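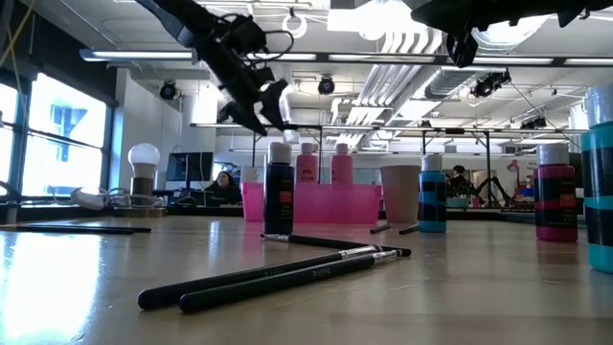 2026-06-30

Today I went to the open day at Evberg, in Irnport. Áine Rafferty from my evening class had one place left on her list, and she gave it to me. The bus took 52 minutes and I was early, so I drank a coffee by the gate and practiced my questions in English.

We were 16 visitors. Enda Geraghty took us through the big room, where the windows are very large and the light is strong. He speaks fast, and I lost some words, but he repeated everything when I asked. I was thankful for this.

The table with the paints was my favorite. Two black arms hang over it, and under them are the bottles — navy, pink, light blue — and ordinary brushes, the same kind we had at school. I did not expect such simple things. Enda explained that a brush is difficult for a gripper, for the handle is thin and it rolls. They have a list of 122 small tasks, and picking up a brush is only one of them. I asked how long one person needs to learn to guide the arms. He said 5 days to be useful, and much more to be good.

Kevin Sheehan asked about wages, and then about wages again.

I also asked if the arms will paint pictures. Enda said maybe lines first. I wrote down two new words: "ferrule," the metal part of the brush, and "caddy." My dictionary has a different meaning for the second one, about golf.

Áine wants to go again next May, when they show the other building. I said yes. I must return her umbrella, and I must write to Enda to thank him — his address is on the yellow paper in my coat.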